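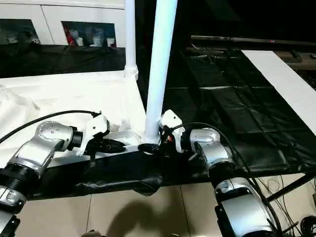
From: Ziad Khasawneh
To: Duvside Makers and Tinkerers list
Date: 2/12/23
Subject: Re: [duvside] Grusodham open day - did anyone get there?

Hello all,

Apologies for the length of what follows. I started a short reply over breakfast and then had a second cup of tea. Marlee wrote:

> Did anyone make it out to the Grusodham open day in the end? I had
> the kids' swimming and couldn't get away. Mostly I want to know
> whether the two-armed demo is worth the drive if they run it again
> in April, and whether it's suitable for people who don't know a
> servo from a sausage (my dad). Also is there parking, and did anyone
> ask them about a group visit? I seem to remember someone at Kudmont
> saying they'd do one for clubs.
>
> Marlee

Yes, I went, and yes, I'd say it is worth the drive, with a couple of reservations I'll come to. My brother-in-law came with me, mainly for the sausage sizzle, and he ended up staying longer at the demo than I did, so that might answer the question about your dad.

Getting there first. The turn-off is easy to miss if you're coming from the Duvside end. Go past the feed store and over the little bridge, and it's the second driveway, the one with the cattle grid. Parking is on the grass beside the main shed and it was fine when we arrived, but by lunchtime people were leaving cars along the road. Entry was free. They had a clicker on the door and one of the Kudmont people told me they'd had 600 through before two o'clock, which I can well believe from the queue for the toilets.

Now, the two arms. They have them working over a table, a pair of silver arms, one coming in from each side, each with a gripper on the end, and between them a tall white pole standing upright in a black ring-shaped base. The table is draped in black cloth with a white cloth bunched up on one side. My brother-in-law thought it looked like a magic act and I did see what he meant!

The grippers come in towards the pole from opposite sides, and they get very close together. The day's exercise was to bring both arms in, take hold, steady the pole between them and then let go again without giving it a shove. It sounds like nothing much when I write it down. But if one arm closes a touch early it pushes the pole into the other one, and then both of them are leaning on it and arguing. The young woman running the session (I'm sorry to say I didn't catch her name) let us see a few bad ones as well as the good ones, and I thought that was generous of her. Plenty of demos I've been to only ever show you the run they practised.

Each run took 30 seconds, and they did a batch of runs, then stopped for questions, then did another batch. She said they had logged 1,275 attempts on the pole since they set up that table, and that they keep the failed ones too, as those are what they learn the most from. Somebody asked what the success rate was and she laughed and said it depended on who was asking. She did then give a proper answer, something to do with how far off centre the pole is to begin with, but a toddler was singing next to me and I lost the second half of it.

A few things I noticed that the more hands-on members of this list might care about:

The cables run on the outside of the arms. There's a thin black one that loops across the white cloth and plugs into the top of the left gripper, and on the right another goes in a long arc over the wrist and back down the arm. I asked whether they ever snag, and the answer was "less than they used to". They leave quite a lot of slack so the wrist can turn. I came home and looked at my own little arm, where I've cable-tied everything down as tight as a drum, and felt a bit foolish.

The grippers aren't all silver like the arms. They have white housings, and the left one has dark fingers that point down towards the cloth. I did ask who supplied them and was told Skov, but I may have misheard over the compressor in the next bay, so please don't quote me on that.

The area behind the table is padded with black quilted mats. I meant to ask whether those were for the sound or for catching things, and forgot. If anybody else on the list got a chance to ask, I'd love to know.

As for the reservations. The first is that you stand for the whole thing. There were 19 chairs, which I know only because the fellow setting them out was complaining to me that he'd asked for forty, and they were gone straight away. If your dad doesn't like standing, go to the early session, or take a folding stool. The second is that the explanation was pitched unevenly. It would be lovely and plain for a while - "this arm is waiting for that arm" - and then there'd be a long patch about force thresholds and you could see people drifting off towards the sausages. The handout is better. I have a spare copy and will bring it to the next meeting.

The rest of the open day was pleasant but you wouldn't drive out for it alone. There was a line follower track for the kids, a table of old teach pendants you could pick up and poke at, and a talk on farm gates that open themselves, which I missed the start of because I was talking.

On the group visit - yes, I asked! They do take clubs, on a weeknight, and they prefer smaller groups so that everyone can get near the table. April is when they expect to have evenings free again. They'd want closed shoes, long hair tied back, and somebody from the club to be the single point of contact so they aren't answering the same email eight times. I'm happy to be that person unless someone else is keen. If you'd like to come, reply to me off-list and tell me which evenings are no good for you, and whether you can take a passenger or need a lift. I can fit three in the wagon, or two and a folding stool.

Marlee, do put your dad down. My brother-in-law has already asked when we're going back, and he has never once asked me a question about robots before.

All the best,
Ziad

P.S. Whoever lent me the crimping tool at the last meeting, it's in my glovebox and I haven't forgotten. I have forgotten whose it is, though, so please claim it.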